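Iona Dunbar 님께, Munance 과제 4월분 경과 보냅니다!

먼저 숫자부터요. 4월 말까지 모은 시연이 1,065건이고, 검수를 통과한 건 1,002건이에요. 나머지는 대부분 시작 신호가 늦게 찍힌 것들이라 아깝지만 뺐어요. 손에 쥐는 그리퍼로 찍는 쪽은 이제 꽤 손에 익어서(처음 이틀은 정말 느렸어요) 새로 온 분도 금방 따라옵니다.

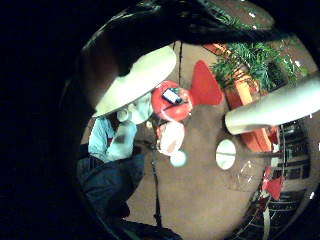 그리퍼 카메라로 본 작업 공간. 옆에 작은 흰 컵이 보인다.

장갑 쪽은 솔직히 할 말이 더 많아요. 손등의 마커 판이 카메라에서 돌아가 버리면 손목 자세가 툭 튀거든요. 그래서 Brodie Brunton 님이랑 판 각도를 조금씩 바꿔 가며 물병 잡기부터 다시 시험하고 있어요.
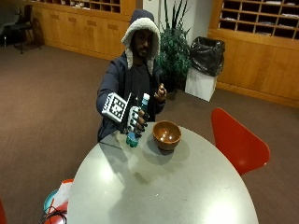
그릇이 같이 놓인 상차림도 다음 목록에 넣었고요, 이 조건으로 200건을 더 모으려고 합니다. 장갑은 한 켤레뿐이라 고장 나면 일정이 바로 밀려요. 예비 장갑 한 켤레만 예산에 넣어 주실 수 있을까요? 견적은 Cletum에서 받는 대로 보내 드릴게요.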